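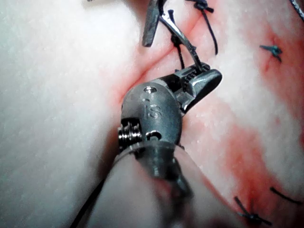

## Rellenance handover

**Rellenance handover** is a method for teaching a two-armed surgical robot to pass a curved needle between its grippers during wound closure. It was described by Hadi Aoun and Ánh Lò in 2022. The policy is trained on 126 recorded sutures in tissue pads, using wrist camera images and joint positions as input. In the authors' tests it completed around 80 per cent of handovers. Most failures were due to needle rotation in the receiving jaws.

### See also

- Dekard controller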